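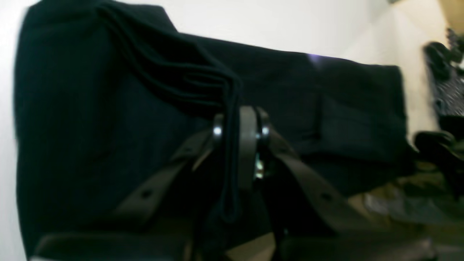 **Figure 3.** Wrist-camera view of the gripper closed on a folded bundle of dark fabric.

### 4.2 Rules for gripping and releasing cloth

The handling rules used at the Nernley site were written after a review of 26 logged stoppages. Most of them had the same cause: the gripper closed on a different number of layers than the planner expected. With rigid parts, a bad grasp usually shows up as a wrong jaw width. With cloth, a grasp on one layer and a grasp on three can give nearly the same reading, and the arm goes on with the task until something snags or drops.

Figure 3 shows the kind of grasp the rules treat as acceptable for a folded item. The layers come together into a narrow bundle between the jaws, and their edges lie close to each other. We call this a gathered grasp. A flat grasp, where the jaws close on a single ply away from any fold, is allowed only for items that are to be unfolded next.

The rules are as follows.

1. Before closing, the arm must pause for one full camera exposure with the wrist still. Frames taken while the wrist is moving may not be used to choose a grasp point.
2. Closing force is capped at 8 N for garments of any weight. A higher setting needs a written entry in the cell log, signed by the shift lead.
3. After closing, a second wrist image is taken and kept with the record of that pick. If the jaws can't be seen clearly against the cloth, the pick is marked as unverified.
4. An unverified item may be lifted but not passed over a person, a walkway or another arm's workspace.
5. An item that slips twice goes to the manual bin. The robot does not try a third time.
6. Release takes place over a surface, with the jaws opened fully before the arm withdraws.

Rule 3 gave us the most trouble. Dark garments leave little contrast with a dark gripper, and in Figure 3 the cloth fills most of the image, so the usual step of finding the item's outline is of limited help. The edges of the stacked fold can still be made out as thin, rounded lines, and the two bright bolt fittings on the gripper give fixed points to measure from. The site guide now tells reviewers to look at these first. White walls behind the work area help with the outer edge of a dark item, although they also tend to wash out under the overhead lights. We did not change the exposure to correct this – doing so made the folds brighter but added noise to the shadow areas next to the jaws.

Rule 2 was taken over from an earlier draft by Hazem El-Sayed, who wrote it for the Tahiri sorting line. That draft set a separate limit for each fabric class. In practice operators didn't agree on the classes, and the line ran on the lowest limit most of the time anyway. A single cap was easier to check and easier to teach. It does mean that a few heavy items, mostly lined coats, are sent to the manual bin when a firmer grasp would have held them.

The rules say little about what else is in view. Other textiles near the work area are common, and a patterned cloth hanging close to the item in hand can be taken for part of it. The Trulunent planner has no test for this. For now the guide asks operators to leave a clear gap of 17 cm on each side of the item where the layout of the cell allows it, and to note in the log when it doesn't. We would like to see this made a firm rule, but two of the cells in use are too narrow to meet it.

Version 4 of the guide took effect on 2018-01-01 and applies to all cloth handling at the site. Trial cells may depart from rules 1 and 5 during tuning, provided the arm runs at reduced speed and the change is noted at the start of the session. There are no exceptions to rule 4. The next review was set for May and is meant to cover wet items, which the current text leaves out entirely. Section 4.3 deals with how stoppages are recorded and who may restart a cell after one.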